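Wedding Weekend Sewing Fixes and the Little Kit That Saves Them
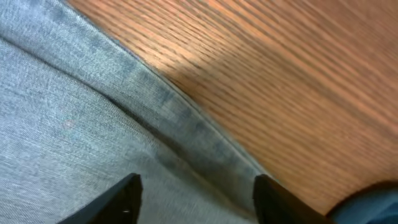
Pale, washed denim with a darker folded edge.

After a good many years of helping brides, grooms and their very nervous mothers get out the door, I have a long list of small household tricks that I trust, and I keep getting asked to write them down. So I finally sat down one evening in November with a pot of coffee and did it. Some of these came from my own mother, and a few from Armindo Peixoto, who did alterations in Falbridge for most of his life and was very patient with my questions.

Start with the thread. Bring white, ivory, black and one gray, and wind a few yards of each onto a piece of card so you don't have to carry whole spools. Ivory matters more than you'd think — a bright white stitch on an ivory gown shows up terribly in the pictures. I like to thread four or five needles the night before and park them in a scrap of felt, because hands shake on the morning itself (mine included!).

For a hem that has dropped, a slip stitch is best, but hem tape will get you through dinner. Test it on the inside of a seam first. If you're using the kind you iron on, put a pressing cloth over it and press straight down without sliding the iron around. A clean cotton handkerchief does nicely.

Long trains are the other thing. If the bustle button pops off, sew it back on with doubled thread and a smaller button behind it, on the wrong side of the fabric, to take the strain. We had 110 guests at a barn reception near Starnerstead and the bride danced until the very last song with a bustle mended that way, so I am rather fond of it.

Makeup on a collar comes up nicely with a dab of clear dish soap on a damp white cloth, provided the shirt is washable. Blot, don't rub, and work from the outside of the mark toward the middle. Leave silk alone and let a cleaner see to it. Red wine wants blotting right away, then cool water, then more blotting, and a hand towel slipped behind the cloth so it doesn't travel to the next layer.

For groomsmen, pack spare shirt buttons, a pair of plain cufflinks and a lint roller. Then put the whole lot in a zippered pouch, write your phone number on the outside, and give it to the one person in the wedding party who never loses anything. Safety pins go in last, where you can reach them first. Take twice as many as seems sensible.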